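Category: Hands-On / Tabletop Automation
Posted in May by the Gurkden bench desk

Orix two-arm tidy kit with the Duster software – my inspection checklist, with comments

I've had the Orix on trial for a while now, and Verschueren (the reseller) wants the signed checklist back before we talk about buying. So I filled it in properly, and my comments ran long, sorry!

Power off

1. Arm mounts tight on the front rail – PASS
Both sides solid. I leaned on them harder than the manual would like.

2. Wrist cables free through full reach – PASS, with a grumble
The purple cables make big loops, and I do mean big. Move each arm by hand to its far corner and watch the loop the whole way. I'd pay extra for a couple of clips.

3. Emergency stop reachable from the operator's chair – PASS
I moved the button 2 inches closer to me. Much happier.

4. Mat flat, no ridges at the corners – PASS
The flowery fabric one. I like it more than I expected to, but I'd want a spare for wash day.

5. Load suitable for the trial – PASS
Verschueren's sheet says "mixed household items," so I went for a real mess: a red backpack, a big black flowered pillow, books and other printed stuff in a heap.
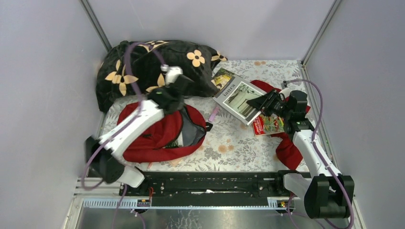
Power on

6. Status light on at the wrist – PASS
Green on the right arm. Easy to spot from my chair, too.

7. Slow mode before full speed – PASS
Duster starts in slow mode every time and you have to confirm the change. Good, please never take that away.

8. Arms keep clear of each other – PASS, keep watching
Set the gap in Duster first. Mine came set to 21 millimeters and I bumped it up, because I'm nervous and a pillow can shove an arm sideways.

9. Straps and zippers checked before each run – NEEDS WORK
Duster's load screen has no reminder for this! A bag strap hanging over the edge of the table is just the kind of thing I'd forget at 4 p.m. I've asked for a tick box.

10. Grip force set for paper items – PASS
Go gentle on book corners. I keep one arm on the books and let the other handle the bag side.

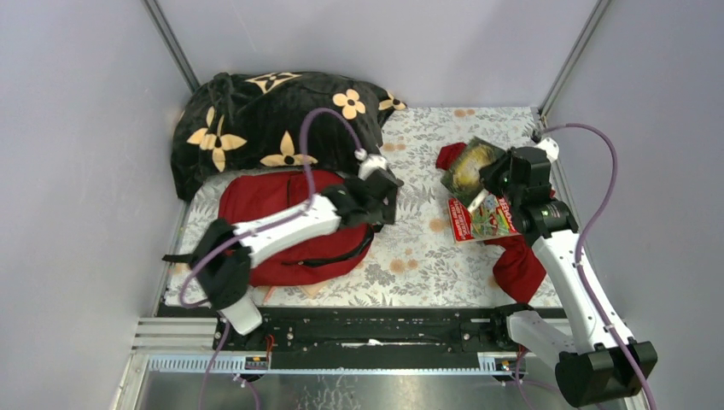

11. Rail and toothed strip wiped down – PASS
Dry cloth only. Fabric lint is going to be the big chore with this kit, I can feel it.

12. Run log saved – FAIL
The log stops at 200 entries and writes over the oldest ones with no warning. Verschueren says a fix is coming. I'm holding my signature on this line until I have it installed.

Recheck due: items 9 and 12, after the next Duster update.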